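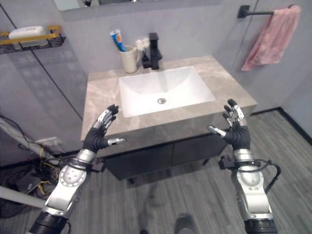
By Myrtle Delacroix
Saturday, November 9, 2019

I have been thinking about bathroom sinks since July, which my sister says is a sign I need to get out more. She's probably right. But if you're in the middle of redoing a small bathroom, you know how it goes. You start out wanting a new faucet and three weeks later you're lying awake with opinions about drains.

My own vanity was a peach-colored thing with a shell-shaped bowl molded right into the top, and it came with the house when I moved to Kiltby. I lived with it for 14 years! The overflow hole whistled. The hot tap needed two hands. I'd have told you I was fond of it, right up until the morning I dropped an earring behind it and saw what was going on back there.

So, out it went, and I got to start shopping.

The setup I've fallen for is a light grey marble-patterned top with a white rectangular basin set underneath it, corners softly rounded, and a matte black faucet standing at the back. I love it. The grey has enough veining in it to look alive, and a bit of dried water or a smear of face cream isn't going to shout at you from across the room. My old peach top showed everything. I wiped it down every single day and it still looked like somebody had been making biscuits on it.

An undermount basin is the part I'd fight for. With no rim sitting up on the counter, you can sweep the toothpaste crumbs and the stray hairs straight into the bowl with the side of your hand — very satisfying at six in the morning. I do think rounded corners matter more than the showrooms let on. My neighbor has a square one with corners as sharp as a cereal box, and she cleans them with an old toothbrush and a good deal of muttering.

Black faucets, well, people have strong feelings. The man at Skillgate, where I finally bought mine, tried to talk me into brushed nickel and told me black was a fad. Maybe so! But one handle with a short lever is easy on my thumbs, and I like a dark, squared-off shape against all that pale stone. I kept the drain chrome, too. I fretted over whether it had to match and then I quit fretting. It's down at the bottom of the bowl and it looks like a drain.

The money, since my readers always ask: the faucet was $109, and I paid a plumber $200 to put it in along with the basin. I spent another $40 on supply lines and a shutoff valve, because the old valve came apart in his hand.

Then there's what goes on top, and here I'm a little bossy. Keep it to a mug. A plain cream ceramic cup with a handle, toothpaste leaning in it, sitting to the left of the faucet, and leave the rest of the counter alone. I had a tray for a while, and a soap pump, and a dish for rings, and a candle I never lit, and all of it had to be picked up whenever I wanted to wipe. The mug I can move with one finger. Rinse it out on the weekend, though, or you'll get that chalky ring in the bottom.

I'm still looking for a mirror.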